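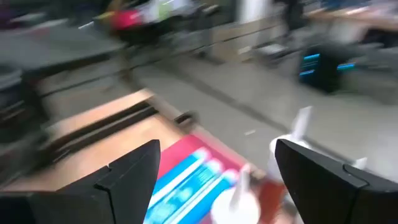 Does a collaborative arm need a new risk assessment every time the gripper fingers are changed?

We run one small arm on a bench cell, power and force limited, no fence. The integrator (Zariņš) did the original assessment with the stock fingers. We now swap between 2 sets of printed fingers depending on the part. Our safety person says the whole file has to be reopened for each swap. The integrator says a line in the log is enough. Which is it?
Posted by dremov_bench, 3 August 2018

Print this thread | E-mail this thread

Qistina Pelupessy
A new assessment is needed for each new finger design. A swap between designs that are already assessed needs only a record.

The assessment covers the application: arm, gripper, fingers, workpiece, program and the space people can reach. The arm being sold as collaborative settles very little. ISO/TS 15066 gives limits for contact with different parts of the body, and the pressure values depend heavily on the area that touches. A finger with a pointed tip can go over the pressure limit at a speed where a blunt one passes, with the same force setting on the controller.

What I would put in the file for each finger set:

- drawing number and revision, material, mass
- smallest edge radius that can reach a person
- gripping force and opening width, with the pinch points marked
- measured force and pressure at the worst contact point, at production speed
- tool center point and payload values as entered in the controller
- parts the set is allowed to handle

Payload is the one people miss. If the controller still holds the mass of the other set, contact detection works from the wrong model. Tie the payload to the tool selection in the program so the operator does not enter it by hand. If your controller shows a safety checksum, write it on the same page. A checksum that has changed with no entry next to it is a finding.

Once both sets are in the file, the swap is a setup task. Log the date, set number, initials and a slow-speed check run. Printed fingers also need an inspection interval. Ours at Evetti is 3,000 cycles, looking for cracks at the screw bosses and rounding at the tips. That number came from our own wear records and will not carry over to your material.

Print this answer | E-mail this answer

gallex_user731
we never redid anything for fingers and passed our audit. Just keep the speed low, some 30 percent of max, and you're fine

Print this answer | E-mail this answer

hydraulic_ed
Percent of max is not a safety limit unless it is set in the safety configuration. A speed slider on the pendant can be moved by whoever is standing there. Check which one you have.

Agree with Qistina on the rest. One addition: assess the part together with the fingers. We had a smooth set that passed on its own, and then the cell was given a sheet metal bracket to carry with a raw edge on the leading side. The bracket failed at the first measurement. We changed the grip orientation in January and measured again. The revised sheet lists finger set and part number as a pair, and the program will not start on a pair that is missing from the list.

Print this answer | E-mail this answer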